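Building a two-arm cell that hangs cloths on a small rack

I put this cell together in a shared workshop, on a bench I have to clear when other people need it. The task is small: pick up a folded cloth, get it over a hanger, leave the hanger on the rod. These notes cover the order I would build it in if I started over, and the settings I ended up keeping. I'm assuming you already have two arms that move when you tell them to.

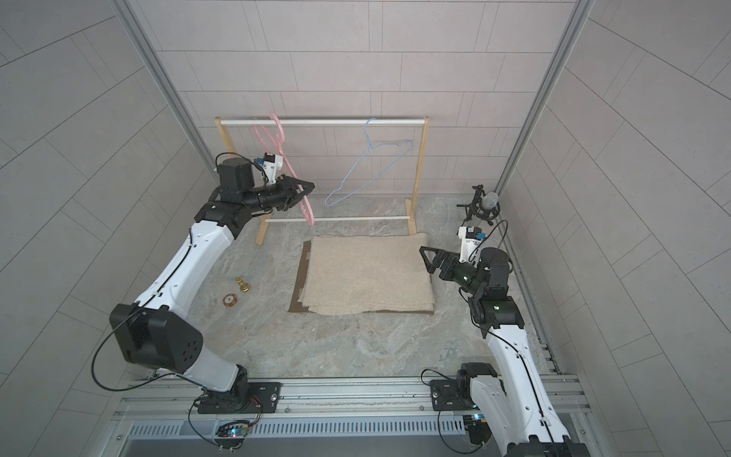 The left gripper has the pink hanger by its lower arm.
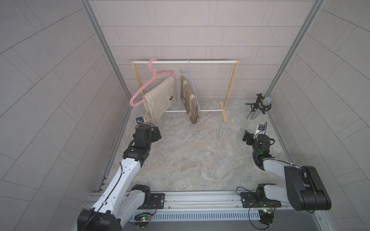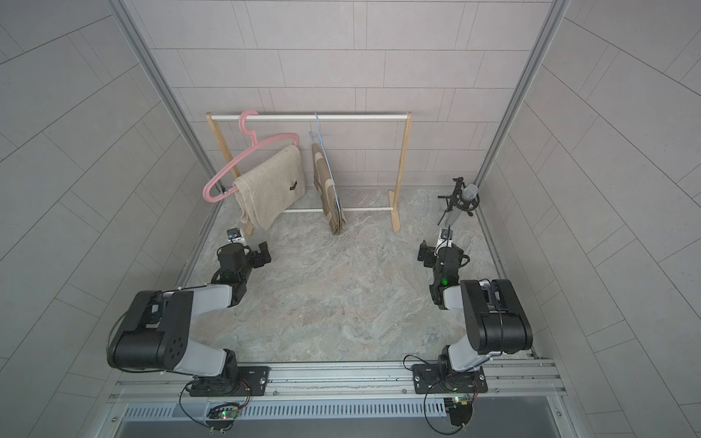

Step 1: Rail first

Bolt the rail down along the front of the bench before you touch the arms. Both bases go on the same piece of extrusion. I tried separate mounts in July and spent more time re-measuring the gap between the arms than running anything. With one rail, the distance between bases is set once and stays set.

Tighten the base plates in a cross pattern, a little at a time. Then push on each arm at the elbow with the power off. If the plate shifts at all, take the screws out and use washers. Don't just tighten harder, or you will strip the slot nuts like I did.

Step 2: Cables

Leave a full loop of slack at the base and another at the elbow. Move each arm by hand to the farthest point it will need to reach, which for this job is the top of the rack, and check that nothing pulls. Tie the cable to the link only after you have done this. Keep hanging loops clear of the mounting plates, where they can get pinched.

Step 3: Wrist cameras

Mount each one on top of the wrist so the jaws stay in view when they are open all the way. Check this at the top of the reach as well as near the floor. Mine looked fine low down and then lost the fingertips when the arm went up to the rod, so I had to tilt both of them forward and calibrate again.

Step 4: The rack

Any small rack with a smooth rod will do. Set it against the back wall and mark where the feet go with a pencil or thin tape. It will get dragged forward when a hook catches, and you want to be able to put it back in the same place without measuring.

Use hangers in colors that stand out from the walls. A thin wire one is harder to grip than a plastic one, so do your first runs with plastic.

Step 5: Record positions

I save positions as a named list and keep it short. For each arm:

home
above cloth
grip cloth
rod approach
release

The left arm gets two more, hanger grip and hanger hold. Teach these with the rack on its marks. Then run the list at low speed with no cloth and watch the elbows. They will come closer to each other than you expect when both arms go to the middle.

The file goes in a folder called Flivora, which is also what I named the build. Call yours whatever you like, but put the date in the file name. Mine says 29th August, and I have gone back to that version more than once.

Step 6: Holding and draping

One arm holds the hanger still and the other brings the cloth. Hold the hanger low on one side, not at the hook. Gripping near the hook lets the whole thing swing when the cloth touches it.

Lift the cloth by its folded edge, bring it in over the bar, and lower it before opening the jaws. If you open too early it slides off the front. I settled on a wait of 2 seconds between lowering and opening, and 4 seconds before the holding arm lets go. Vikas Goel, who has the next bench, runs his with no wait at all, but he uses heavier cloth.

Step 7: Longer runs

Once single hangs work, loop it. I do 17 cycles and then stop to check the base screws and the rack marks. Every 7 cycles I swap the cloth for one of a different thickness, so that I'm not tuning everything to one piece of fabric.

If the grip starts missing, look at the rack position before you change any code. Then look at the finger pads. Lint builds up on them and a wipe with a damp rag fixes it. After that, re-teach hanger grip, then rod approach, and leave the rest of the list alone.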